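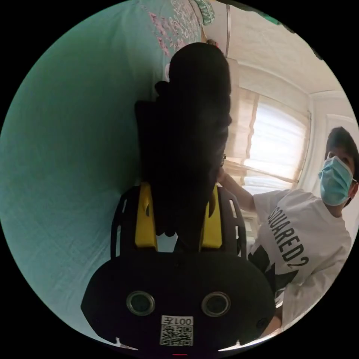 Ornella Cirillo
Test Lead, Gripper Comparison, Vurside

Progress report, second period
Prepared for Doina Golob, Program Manager, Devel

1. Status

The comparison of hand-held grippers for household fabric tasks is on schedule for data collection and behind schedule for analysis. Three gripper bodies are under test: the yellow-finger unit we started with, the Guerra wide-jaw unit, and the Turkico unit with interchangeable pads. All three are carried by an operator and record from a fisheye camera on the tool. No arm has been used in this period. Arm work stays in the third period, as agreed in October.

We logged 800 attempts. Of these, 685 passed the recording checks and are included in the results. The other 115 were rejected, most of them for dropped frames or for a lost time match between the left and right units. Rejected attempts have been kept on disk but have not been labelled.

2. Work done

2.1 Bedroom tasks

The bedroom set covers picking up clothing, passing it to a second person, straightening a sheet and moving small items off a bed. Daylight was left uncontrolled, as the plan requires. In rooms with a window behind the work, the held item goes dark in the recording. The left-hand view at the head of this report shows the effect: there is a bright blind behind the person at right, and the item between the yellow fingers is close to a silhouette. It looks like bundled dark cloth, but the folds on it are hard to read.

This matters for labelling. Labellers are asked to mark the point on the garment where the fingers close, and on dark items against a window they disagreed more often than on any other group. We tried raising the exposure by one fixed step. It recovered some detail in the cloth and washed out the window side of the image, including the second person's hand on several attempts. The default exposure has been kept for now.

2.2 Fingers

The yellow fingers are easy to find in the image at every light level we recorded. The Guerra fingers are dark grey and were lost against dark clothing in the same rooms. We wrapped one pair in light tape as a stopgap, and detection improved, but the tape changed the grip on smooth fabric and those attempts have been kept as a separate group.

Finger wear was checked at the end of each day. One Guerra pad split along its edge and was replaced. The yellow fingers show polishing at the tips and no cracks. The Turkico pads held up well, although the clip that retains them works loose and now gets checked before every block of 20 attempts.

2.3 Handover

Handover was added to the plan at your request. A second person takes hold of the item while the gripper is still closed, and the operator opens on a spoken cue. Two problems have come up. The first is that thick garments bulge up out of the fingers and hide the other person's hand from the tool camera. The second is timing: operators differ in how long they wait after the cue, and the delay is not yet recorded as its own value. A cue marker has been added to the controller software and will be used from the start of the next period.

2.4 Unit labels and pairing

Each body carries a printed code and a side label, such as 001左 for the left unit of the first pair. The label falls inside the camera view on this body and can be read straight from the recording. We now use it to confirm pairing when files are loaded. The check found two sessions in which the left and right files had been swapped by hand. Both have been corrected. The Guerra and Turkico bodies have their labels on the underside, out of view, and will be relabelled on the front face.

3. Interim findings

These are observations from the labelled part of the set. They should not be quoted outside the program until the analysis is finished.

Light clothing: little difference between the three units. Most failures come from the operator closing too early.

Heavy or bulky clothing: the Guerra unit holds best, as its wider jaw would suggest. The yellow-finger unit holds if the garment is gathered first. The Turkico unit slips on anything with a smooth lining.

Flat sheets: the yellow-finger unit is the best of the three at lifting an edge. The Guerra unit tends to push the cloth ahead of it.

Operator fatigue: the Guerra unit is the heaviest, and operators asked for breaks more often while using it. We have shortened its blocks to match.

4. Issues and risks

Labelling backlog. We have one trained labeller fewer than planned. Current output will not clear the set before the arm work begins. I have moved one operator to labelling for part of each week.

Privacy. The fisheye view takes in most of a room, including anyone standing close to the work. Participants have signed the standard form, and a mask alone is not treated as de-identification under our procedure. Faces will be blurred before any recording leaves the project servers. The blurring tool misses some faces near the rim of the image, where the distortion is greatest, so those recordings are being checked by hand.

Spare parts. The Guerra pads have a 26-day lead time. One spare set remains. A further order has been placed from the existing parts budget.

5. Next period

Finish labelling the bedroom set.
Repeat the dark clothing tasks with the window to the side of the operator, using all three units.
Record cue and release times for all handover attempts.
Relabel the Guerra and Turkico bodies.
Mount the yellow-finger unit on the bench arm and confirm that the camera position matches the hand-held set-up.

6. Decision requested

Please confirm whether the taped Guerra fingers should be carried forward as a fourth configuration or dropped. Carrying them forward adds one week of collection and no equipment cost. My recommendation is to drop them and ask Guerra for a moulded finger in a light colour.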